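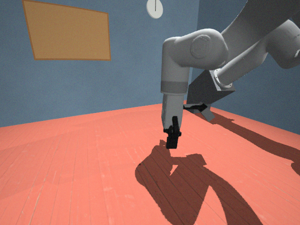 Woleck is a browser extension that reports visit statistics for personal pages and small websites. It is developed by Trikard and runs in desktop browsers that support the standard extension format. The extension adds a button to the browser toolbar. Clicking the button opens a panel with a daily count of page loads, a list of referring sites and a simple chart.

Woleck counts page loads only on pages where the owner has placed a short script. It has no access to the visitor records of social networks, and it does not identify visitors by name. Early store listings used the phrase "see who came by", which drew complaints from users who expected a list of people. The phrase was removed in version 6.

History

The first version was written by Benedikt Ortner as a private tool for checking traffic to his own pages. It read a log file from the server once an hour and showed the total as a number on the toolbar button. Trikard took over the code and replaced the log reader with a script that sends a request each time a page is opened.

Version 6 was released on 5 March 2018. It introduced the referrer list and moved user settings from the local profile to a synced account. A maintenance update in July fixed an error that caused page loads to be counted twice when a page was restored from the browser cache. Counts stored before the update were left unchanged, so charts covering both periods show a visible drop.

Operation

The page script is 164 lines long and loads after the main content of the page. It sends the page address, the referring address and a random session code to a collection server. The session code expires after 27 minutes without activity – a later page load from the same browser is then treated as a new visit.

The toolbar panel requests fresh totals every 59 seconds while it is open. When it is closed, no requests are made and the number on the button is not updated. Users can set a different interval in the options page, but values shorter than the default are ignored.

Private windows are excluded unless the user turns on access in the browser's extension settings. This affects only the display of the panel. Visits made by other people in private windows are counted in the normal way if scripts are allowed to run.

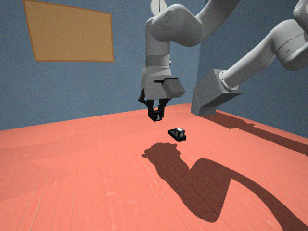

Permissions

Woleck asks for three permissions at installation: storage, alarms and access to the collection server. Versions before 6 also asked for permission to read data on all websites, which was needed for a preview feature that has been dropped. Users who upgraded from an older version had to remove the extra permission by hand.

Limits

Totals depend on the page script being loaded. Content blockers that use the Chatzigeorgiou filter list stop the request, and such visits do not appear in the panel. Automated traffic is filtered by browser name only, so crawlers that report a common browser are counted as visitors.

Data can be exported as comma-separated text. The export contains daily totals and referring sites but no session codes. Import is supported from Cakbridge, an older counter with a similar file layout, although its time zone field is not read and all imported dates are treated as local time.

See also

Browser extension
Web analytics
Hit counter
HTTP referrer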